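**Ticket:** Labels creeping down the roll
**Customer:** Bošković (seed packing, Okaveck site)
**Kit:** Maveck bench label printer, Cutano label software
**Handled by:** Hrvoje Todorova
**Status:** Closed, then reopened, then closed with more conviction

**As reported**

"The labels start fine and then they go downhill. By the time we get to the radishes the sowing instructions are on the next packet." The customer attached a strip showing a beetroot label whose bottom line had moved in with the spring onions.

Customer has tried: switching it off and on, a different cable, a different person.

**Entry 1, first call**

Labels are 40 mm tall, plain white, die-cut, with a small gap between each. Text slips by about the height of a comma per label. You don't notice for the first few. After a while you have a packet of lettuce that says "ERY. Sow thinly under gl" and somebody in a garden centre rings up to complain.

Asked what had changed recently. Nothing had changed. Asked again. A new batch of label rolls had come in, from a cheaper supplier, but the customer didn't feel this was a change so much as a saving.

Asked them to run a calibration: lid down, hold the feed button until the light flashes, let go. It spat out a few blanks and then printed a test page dead straight. Customer delighted. I closed the ticket, which was a mistake and I'd like that noted before anyone else notes it.

**Entry 2, reopened**

Drift is back. It went straight for the rest of that day and by the next morning it was wandering again. New detail, offered in passing: it is only bad on long jobs. The runner bean job is 1,103 labels, a roll holds 800, and the trouble starts at the roll change. Short jobs off the old rolls are fine.

Two theories at this point:

- the new rolls are cut badly
- the printer can't see where the new labels end

Customer measured a length of the new roll with a steel rule and the spacing is perfectly even. So much for blaming the supplier, which had been the popular choice.

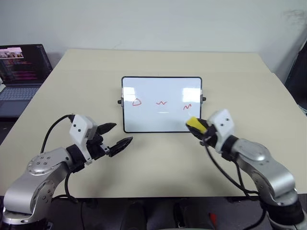
The Maveck has two ways of finding the edge of a label. It can shine a light through the roll and look for the thin bit (gap mode), or bounce a light off the back and look for a black mark (mark mode). The old rolls had a black mark printed on the back. The new ones haven't, and the backing paper is shiny. A shiny surface doesn't give a bounced light an even answer. You get what you see on the face of that little whiteboard, where the overhead lights have left a pale rectangular patch towards the upper right that has nothing to do with what was drawn on it in red. A sensor reading the back of a glossy roll gets bright bits and dull bits and has to guess which of them you meant.

Checked the settings over the phone. Mark mode. It had been in mark mode since the day it was unpacked, and until the new rolls arrived that was correct.

Switched to gap mode. Calibrated. Asked for a run of beans. Straight to the end of the roll and on through the change. I did not close the ticket. I am capable of learning.

**Entry 3, it comes back**

Good thing too. Customer rang to say it was doing it again, and that the settings page now said mark mode. I asked who had changed it. There was a pause of the sort you get when a whole packing room shakes its head at a telephone.

Had them set gap mode again, switch the printer off at the wall, wait, switch it on and print the settings page. Gap mode. So the printer remembers perfectly well. Then had them print one carrot label from Cutano and print the settings page again. Mark mode.

So Cutano was doing it. Each template carries its own copy of the printer settings, and sends them down the wire ahead of every job, on the basis that it knows best. It had been told "mark mode" when the templates were first made and has been loyally repeating it. My calibration in Entry 1 held only because the customer spent the remainder of that day on an old roll, which they hadn't mentioned and I hadn't asked.
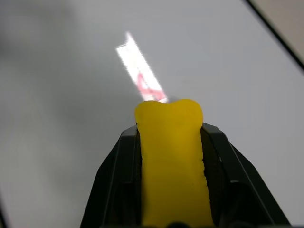

*Page last changed: 06/07/2023*

**Entry 4, the fix, more or less**

In Cutano, open the template, then:

1. File, Page Setup, Stock tab
2. Sensor type: change from "Mark" to "Gap"
3. Untick "Override printer settings on every job"
4. Save the template. Save, please, and not "Save a copy", or you'll have two beetroots and use the wrong one
5. Print the settings page from the printer and check it says Gap after a job has gone through

Step 3 has to be done for each template. There's no way to do the lot at once. I looked. I then wrote to Cutano, who confirmed that there's no way to do the lot at once and asked if I would like to fill in a short survey.

Bošković have a template per variety and over 15 varieties of tomato alone. The customer received this news quietly. We agreed they'd do the ones they print this month and leave the brassicas for January.

**Entry 5, the lid**

One template, properly corrected, still slipped. Sweetcorn. Settings page said Gap, roll was new, calibration fine. Went round in circles on this for most of an afternoon, during which I had the customer clean the sensor, clean the roller, clean the other roller and reseat the roll. I also had them read me the serial number, for which I had no use at all but which bought me time to think.

Then they said, "Do you want me to move the tape?"

The lid latch on the Maveck snapped some while ago and the lid has been held down with parcel tape. When the tape is fresh it closes. When the tape is tired the lid lifts a touch on one side, the roll rides up and the label goes past the sensor at a slant. Sweetcorn was printed at the end of the day, on tired tape.

Replacement latch posted. It's a push fit, with a click. If there's no click it's upside down.

**Things tried that made no difference**

- New cable (the old one was fine)
- Print darkness, up and down
- Print speed. Slowing it gave us the same drift with more time to watch it
- Turning the roll round, which printed a fair amount of onion on the backing paper
- Reinstalling the driver. I suggested this one, out of habit

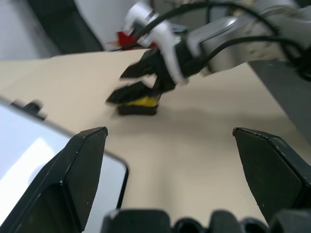 **Do we have to calibrate again every time we change the roll?**

Only when you change to a different kind of label. A new roll of the same stock, same size and same backing, will carry on from where the last one stopped. If you go back to the old marked rolls to use them up, leave the printer in gap mode, as those have gaps too.

**Entry 6, follow-up**

Latch fitted. It clicked. Customer has run the bean job twice from start to finish, over the roll change both times, with no slip that they can see. They've kept the tape on, "for now". I've asked them to take it off. They've said they will, in the tone people use for the dentist.

Left to do:

- [x] latch
- [x] tomatoes, beans, lettuce, beetroot templates
- [ ] brassica templates (customer, January)
- [ ] herbs. Customer thinks someone did these. Check the settings page after the first basil job before believing it
- [ ] tape
- [ ] add "has the label stock changed?" to our first-call sheet, and under it, "are you sure?"

Misprinted strips: customer asked whether they can be claimed back from anyone. Not from us, and I wouldn't fancy your chances with the supplier given that the steel rule is on their side. They've been using them to label shelves. The shelf marked "ROOT Sow Apr" is apparently where the tea is kept.

Closed again. Same number to ring if the sweetcorn moves.

H. Todorova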